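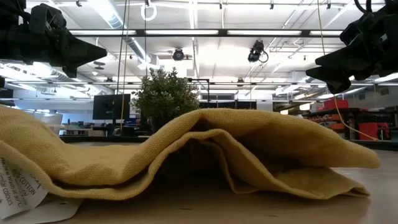

1/ Cloth week, continued

Back on the folding set today! The yellow one is up. It's 100% cotton with a really coarse weave, and it holds a low hump in the middle when you fold it over. I love it. The policy does not love it yet.

2/ Where we're at

1677 demos as of this afternoon. Joon-young Yook wants more starts where the cloth is already half folded, so that's what I'm doing until my wrists give up -- both arms park up high, I mess up the fabric, go again.

3/ Things I keep relearning

Don't smooth it between takes. I do it without thinking (blame my grandmother) and then we get 14 episodes in a row that all start the same way. Úna Corrigan caught it in the playback, thank you Úna.

4/ Labels

Leaving the care label on this time. We trimmed them off the last batch and then the Flilar run got weird around any cloth that had one. Machine wash at 30, in case you were wondering.

5/ Next

2 more fabrics before October, one of them slippery -- wish me luck. Hilde Smits gets to pick the color and I'm already nervous.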